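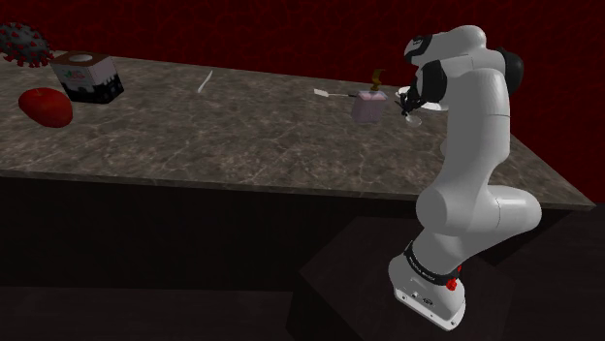
Remedios Lumbao started baking bread for sale in the spring of 2019, out of a rented kitchen behind a tire shop. She had one oven and a mixer she bought from a school that was closing. Her bakery, Kandeo, now has its own storefront and sends out 597 loaves on a normal delivery day. Most of them are rye.

"I didn't plan on rye," she says. "I grew up on soft white rolls. My mother made them every morning and I still think they're the best thing you can eat with coffee. But people around here kept asking for dark bread, and I didn't know how to make it, so I had to learn."

She learned from an older baker named Hauksdóttir, who had run a shop two towns over and was getting ready to retire. Lumbao drove there twice a week for most of a winter. She was not paid and did not expect to be. For the first month she was only allowed to scale flour and wash pans.

"She would put her hand in my dough and shake her head and walk off," Lumbao says. "Then I'd have to figure out what she meant. Usually it was too dry. Rye wants a lot more water than you think, and it never feels right in your hands. It feels like wet cement."

The starter she uses came from that shop. It is fed every 12 hours, and one of the bakers takes a jar home whenever the bakery closes for more than a day. Lumbao lost it once, in April of her second year, when a refrigerator failed overnight and the heat from the compressor cooked everything on the shelf above. She called Hauksdóttir, who still had some in her freezer.

The business side was harder for her than the baking. Her first wholesale customer was Sodau, a small grocery with 2 locations, and she priced the loaves so low that she lost money on every order for almost half a year.

"I had the flour cost and I had the gas cost," she says. "I didn't have my own time in there at all. A friend sat down with me and went through it line by line and I felt sick. The next day I called the store and told them the price was going up. I was ready for them to drop me. The manager said fine and asked if I could bring more."

The loan for the storefront took longer. Two banks turned her down before a credit union agreed, and even then she came up $3000 short on the deposit for the oven. She sold her car and rode with her brother for the summer.

Kandeo employs 15 people today, counting the drivers. The night crew comes in at ten and the ovens are full by one. Lumbao still works three nights a week – she says she sleeps badly on the others anyway – and spends the remaining days on orders, payroll and what she calls "arguing about boxes."

Her newest loaf, sold under the name Skamiso, is a dense rye with barley and a little molasses. It took her roughly a year to get it to stop collapsing in the middle. Her staff ate the failures, and some of them say they liked the early ones better.

Asked whether she wants a second shop, she says no, then says maybe.

"If the place next door opens up, I'd take it for storage," she says. "We keep flour in the hallway right now. You have to turn sideways to get to the bathroom."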